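Week 7: Comparing end effectors without fooling yourself

Last week we left two hands on the bench, the Curkex and the Virbridge, and half the room had already picked a favourite by its looks. This week you find out whether you were right. Bring the rubric from January and a pen that works.

The rule is dull but firm: change one thing at a time. Same arm, same controller gains, same object, same spot on the desk. If you swap the hand and retune the wrist on the same afternoon, you have learned something about your afternoon.

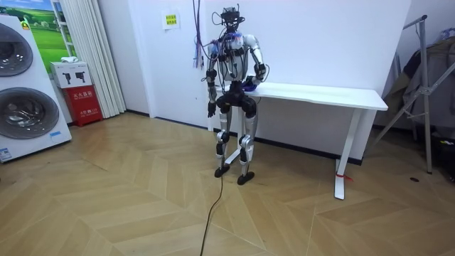 Erlinda Manalastas
Lecturer, Robot Manipulation

Start with the small object at the front edge of the desk top. Edges are unkind. The hand has to come in low, the elbow is bent, and the fingers tend to meet the desk before they meet anything useful. Note which part touched first. "It went wrong" is not a reading.

Then check where your cables go. A loose cable across the chest or shoulder pulls on the arm a little differently at each pose, and last year's group spent two sessions blaming the Virbridge for it.

Each pair runs nine trials per hand. Log every one, including the embarrassing ones — especially those. A dropped object scores zero, however gracefully it was dropped.

Reading: Fillby handout, section 2, on contact and slip. Jhun Policarpio has the spare fingertips and would like them back this time.

Logs are due before the next lab. Put the hand's name on the first line, please.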